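Binelik Opens Its Small Storage Workshop to Everyone This November

Binelik is delighted to announce that its small storage workshop, until now open only to members, will welcome the public from November. The sessions are all about the stuff that piles up on tables and counters, and where it could live instead!

The program was put together by Kaan Uçar and Umut Demirtaş, who ran a trial in Bavgate earlier this year. It drew 288 people, and many asked for a second evening.

"People come in thinking they need a bigger kitchen," said Uçar. "Then they spend an hour with one drawer and go home full of ideas - it's a joy to watch."

Each session lasts 2 hours and starts with a single-drawer cabinet and a handful of everyday items. Guests decide what goes in the drawer, what stays on a tray and what belongs in another room. Demirtaş likes to start with the drawer pulled out and empty, a sponge, a small red bottle and a box of snacks still out on the tabletop.

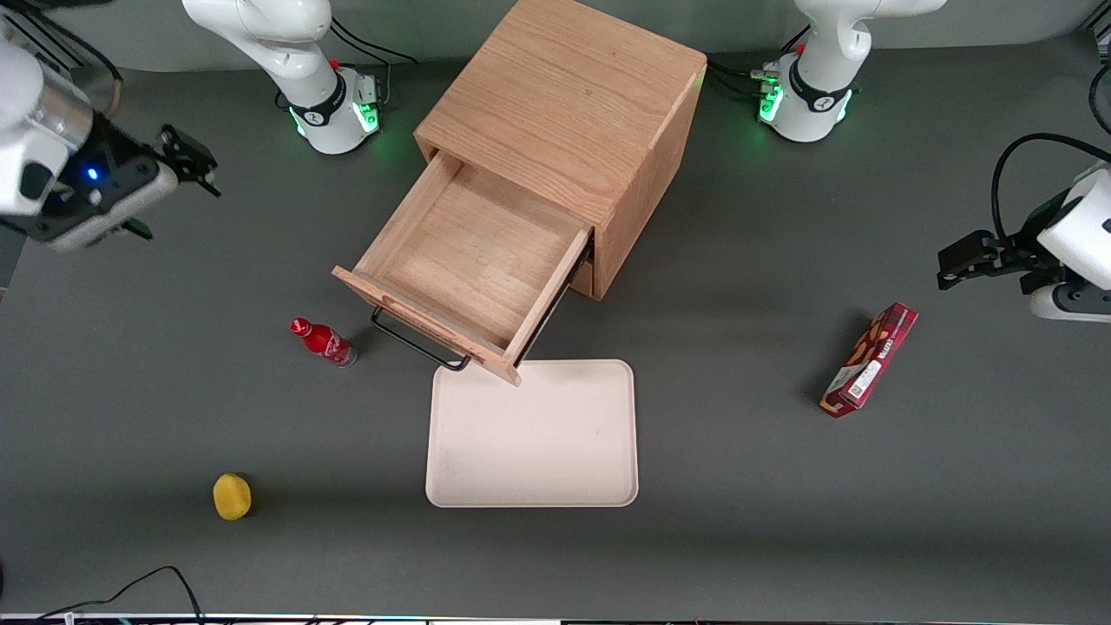

Where and When

Sessions will be held at the Karabulut building in Akcombe, starting at 6:30 p.m. There are 555 places this season, and all materials are provided. Guests are welcome to bring a few things from home - the odder the shape, the better.

Booking is open now at the Binelik front desk in Akcombe.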